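The Long Way to Istbridge

Print this story | E-mail to a friend

Aníbal Arboleda had promised his granddaughter the coast, and he meant to keep his word, but he had never in his life taken the highway when there was a slower road beside it, and he wasn't about to start at seventy.

"It's 2 hours if we stay on this one," said Shakya, who was holding the map and had the window all the way down, her bare feet up on the dash where her mother would never have allowed them.

"And what would we see?"

"The ocean, Grandpa. Sooner."

He laughed and took the turnoff anyway, up through the gum trees toward Zoltutlow, where the road climbs along the ridge and the whole valley opens out on the left-hand side, all the paddocks gone the colour of toast. He'd driven it first in a July so cold the radiator froze (or so he always told it, and the frost got thicker every year), with her grandmother beside him and a bag of mandarins rolling about on the floor.

They pulled over at the Vistura lookout and shared a pie on the bonnet. Shakya read him the sign, which gave the height as 2,809 feet, and he said it had felt higher back then, in the old car.

"Did Grandma like this road?"

"She was sick on every bend of it," he said, brushing the crumbs off his good trousers. "And every time we came home she asked when we were going again."

They reached Istbridge well after dark, too late for a swim, but he parked by the sea wall and they sat a good long while with the windows down, listening to the waves come in.
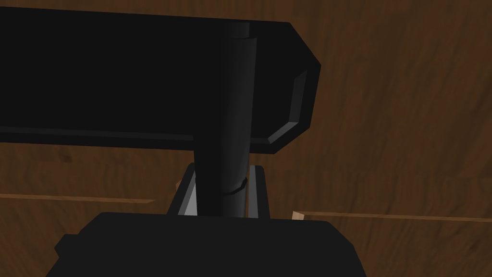
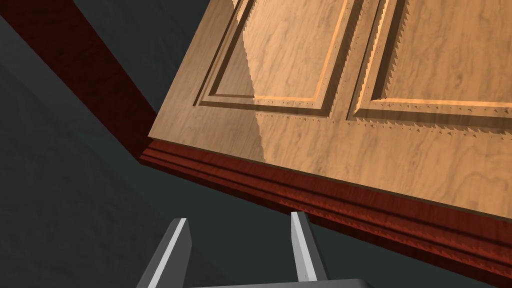
7 comments | 6 shares

Get new stories by e-mail

Sign up for our newsletter and we'll send you the next story when it's posted. You can unsubscribe whenever you like.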